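Cidau moves garment handling staff into robot teaching roles at Nogueira site

October

Cidau, which sorts and repacks returned clothing for online shops, has begun training its own handling staff to teach the robots that will share their work. The programme runs at the company's Nogueira site and uses hand-held grippers supplied by Grotum.

Staff pick up, turn and lay down garments with a gripper in the hand, and the recordings are used to train the robot arms on the sorting line. No programming is involved. Four people have moved to the teaching team so far, all of them from the packing benches.

The first jobs to be handed over are lifting single items out of a mixed pile and placing them flat for inspection. Checking for marks, missing buttons and wear stays with people, as does any decision on whether an item can be sold again.

"The lifting and laying out is what gives people sore shoulders by the end of a shift," said Tiruwork Zeleke, operations manager at Cidau. "We want less of that. The inspection work needs an eye for cloth, and our staff have it."

Each member of the teaching team is expected to record 600 handling runs before moving on to a new type of garment. The site had 499 usable runs for knitwear at the end of the first month. Cidau plans to reach 3,000 across all garment types before the first arm goes on to the line.

Pay grades for the teaching team have been set one step above packing. Recording sessions are kept short, with a change of task between them, and staff may return to their former bench if they prefer it. Cidau says there will be no job losses at Nogueira as a result of the programme. Shift patterns stay as they are.

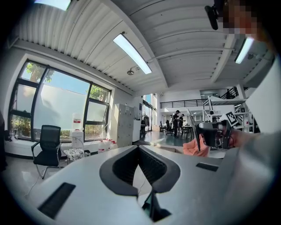

Words: Rok Vlachou | Photo: Ademir Rangel

Emerson Arruda worked in packing before joining the teaching team. "You learn to slow down," he said. "I used to grab a shirt any old way. With the gripper you have to think about where you take hold of it, and I've had to redo plenty."

Grotum's trainer on site, Cauã Guimarães, spends mornings with new starters and afternoons going through rejected recordings with the team.

A second group will start once knitwear is complete. Staff at Cidau's Iltimitz depot will be able to apply for a place on the same terms.

Press contact: Rok Vlachou, Cidau press office, Nogueira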